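Home > Table & Linens > Fabric Care > How-To

Print this page | E-mail this to a friend

Search tips Go Advanced

How to Get a White Tablecloth Clean, Smooth and Ready for the Basket

I love a plain white cloth on a table. Put one shallow wicker basket on it and you have a setting that works for rolls at breakfast, clementines in winter or the mail when no one is coming over. I have dressed tables this way for years, first for the lunches at Grarnmont and now at home, and I still get a little thrill when the cloth drops over the edge and hangs right!

White shows everything, of course, so most of the work happens before the basket goes down. Set aside an evening for the washing and 20 minutes the next day for the pressing and laying.

What you need

A cotton or cotton-blend cloth, big enough to hang over the front of the table
Liquid dish soap and an old soft toothbrush
Oxygen bleach powder (check the care label first)
An iron and a spray bottle of water
A soft dry paintbrush for the basket
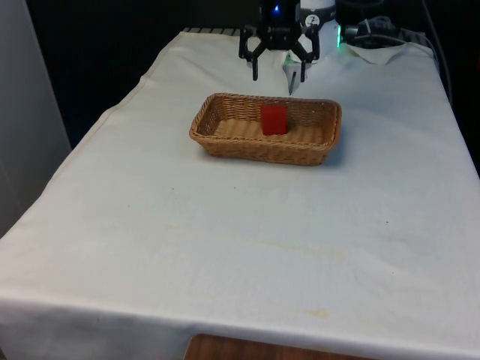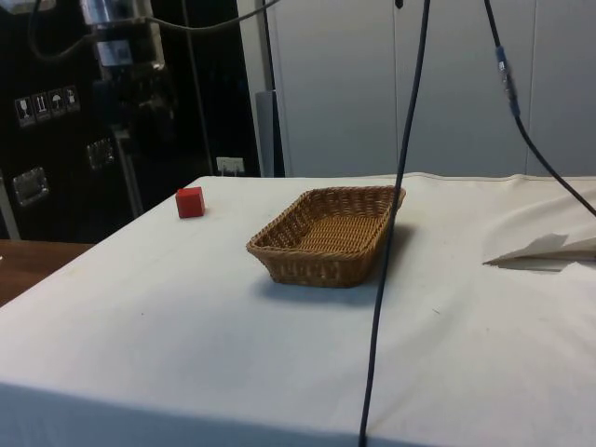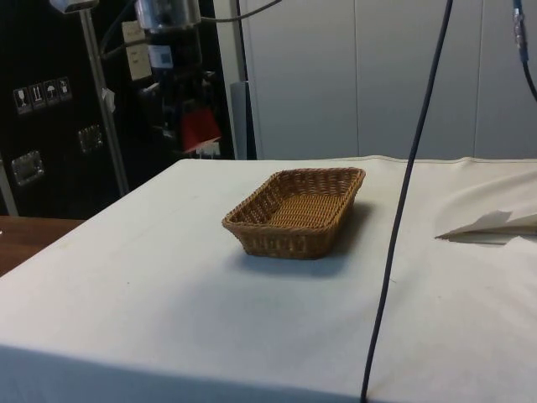

Start with the marks, and look for them while the cloth is still on the table. Daylight from a window is best, coming in low from one side, and you want to go over the whole top slowly, front edge included. Tiny specks like the ones on these cloth-covered tabletops are easy to miss in a laundry basket full of white fabric, and so are faint smudges. I slip a safety pin in beside each one (through the hem if the mark is close to it) so I can find it again at the sink.

Brush off anything dry before you add water. Then put a drop of dish soap on each mark, work it in with the toothbrush from the outside toward the middle, and leave it for half an hour. Yellowish spots are often old oil, and they may want a second round. Brownish ones could be tea, coffee or rust. Tea and coffee usually give in to an overnight soak in oxygen bleach, mixed the way the package says. Rust needs a remover made for it, and please don't use chlorine bleach on it, as that can set the stain for good.

Wash the cloth on its own, as warm as the label allows. Hold it up to the light before it goes anywhere near the dryer! Heat will fix whatever is left. If you still see a mark, go back to the soap.

Pressing and laying

Take the cloth out while it's slightly damp and iron it from the wrong side. I fold mine in half once, loosely, and carry it straight to the table over my arm. Lay it down, open it out, and pull from the back edge first. That is where the fabric likes to bunch up. Next do the front, smoothing the drop with the flat of your hand, and finish with the corners. Small ripples in the top will come out with a light mist of water and a few strokes of your palm. Let it dry before you set anything on it.

The basket

Brush out the weave with the dry paintbrush, rim and corners too, and wipe the underside with a barely damp cloth. Wicker picks up dust underneath and will happily pass it on to your clean linen. Give it time to dry all the way through.

Now try it at an angle! A rectangular basket set square to the table looks tidy, but turn it a little and the whole table loosens up. I move mine 2 or three times before I'm happy.

Filed under: Table Linens, Stain Removal, Baskets & Wicker

Print this page | E-mail this to a friend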